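Sorting a Mixed Table: Where Do Small Things Belong?
Project report, course "Order in Shared Rooms"
Napaporn Phetsri and Arben Petek
Supervisor: Birgit Görtz

1. Introduction

In a shared room the table collects everything. Food, toys and kitchen things lie together, and each person has a different idea of where they should go. In our project we wanted to find a simple rule for tidying such a table, which a new person can understand without long explanation.
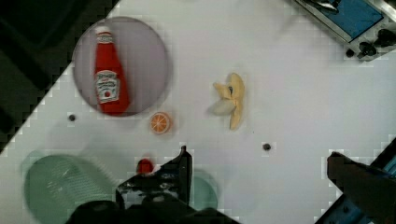
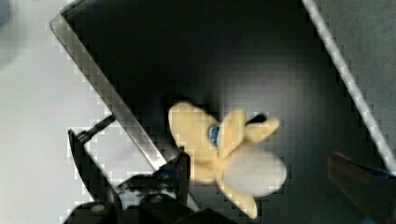

Fig. 1 and 2. Objects of the project: ketchup bottle on the plate, with orange slice and banana on the white table (first); yellow plush toy in the black tray (second).

2. Method

We used a white table, a round plate and a black tray. The plate was the place for things that belong to a meal, and the tray was the place for all other things. We asked 19 students of our year to tidy the table one after another. Before each turn we put the objects back on the table. The students got only one sentence of instruction, and we wrote down each decision by hand.

3. Results

The plush toy was the easiest object. All students put it in the tray, and most of them took it first. The ketchup bottle was more difficult. 14 students laid it on the plate, and the other five chose the tray - they said that a bottle is not food but a container.

The half-peeled banana and the orange slice made the longest discussions. Lamai Boonchu wanted to leave both on the table until the end, so that the bottle had enough space on the plate. Prasert Thammasiri told us that he would never put fruit next to ketchup, also not in a game.

4. Discussion

Our rule was too short. The word "meal" was understood in different ways, and we should have tested it with a few people before. A second plate only for fruit would also help. We would like to repeat the test in November with the better instruction and with the same objects.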